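Bendstead Forum > Automation > Kits and Software
Thread: Nutero tabletop scene pack, worth paying for?

millrace
Has anyone here bought the Nutero kitchen pack? It is the one Vistby resell, with the countertop scenes, the object library and the grasp planner in one licence. I am looking at it for a small teaching lab. We have a Panda and not much bench time, so the students would do most of their work in simulation first. The price on the Vistby page is 3428 euros for a year, and I would like to hear from people who have used it before I ask for the money.

torque_and_tea
We have had it since August. Setup was fine. It took me one afternoon on a clean machine, most of it spent downloading. The arm model comes ready to use and the joint limits match our own settings. The object library is decent for cutlery and crockery and a bit random after that. The documentation is thin. The planner section is 8 pages and two of those are the licence terms.

millrace
Thanks. Cutlery is what I care about. Most packs I have tried only do boxes and mugs well. How does it cope with flat things?

torque_and_tea
Better than I expected, with the default gripper settings. Knives and forks are in the standard set of tasks. Here is one of mine, the knife task on the marble counter with the spoons left near it.
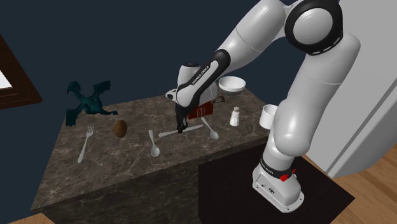 Ostler replied that the planner was the weak part of the whole package and he would not pay for it again. In his runs it found a grasp on thin objects quickly enough, but it put the fingers too low as soon as he changed the counter height, and he ended up writing his own offset for every scene. Support took 4 days to answer and then told him to read the manual.

torque_and_tea
I have not seen that, but I have never changed the counter height either. Which version are you on? There was an update in the autumn that changed how the surface height is read from the scene file. Before that it was a fixed number in the config.

Ostler
The version before, so that may be it. I let the licence lapse. My point stands about support though. For that money I expect a reply the next day.

dovetail88
I would look at the Vandenberghe kit as well. It is 2708 euros and the licence does not run out. You get fewer objects and the rendering is plainer, but the contact model is better and you can see what it is doing. For teaching I think that matters more than a nice marble texture.

torque_and_tea
I disagree on the rendering. If the students are training anything on camera images, they need some clutter and some proper materials. If they are only doing motion planning, then yes, save the money.

dovetail88
Fair enough. Ours is motion planning only. We tried camera work on the Vandenberghe scenes and gave it up.

millrace
We will be doing both, planning in the first term and vision in the second. Does the Nutero licence cover a whole class or is it per seat?

torque_and_tea
Per site. We run it on all the lab machines at once and have had no trouble. You do need to be on the network when it starts up, so it is no good on a laptop at home. Ask Vistby about that before you order, they were vague with us.

Ostler
Ask for the trial too. It is not on the page but they do one if you write to them. Change the counter height on the first day and see what the fingers do.

millrace
Will do. I have written to Vistby about the trial and the offline question, and I will post their answer here.

Last edited by millrace, December 21, 2023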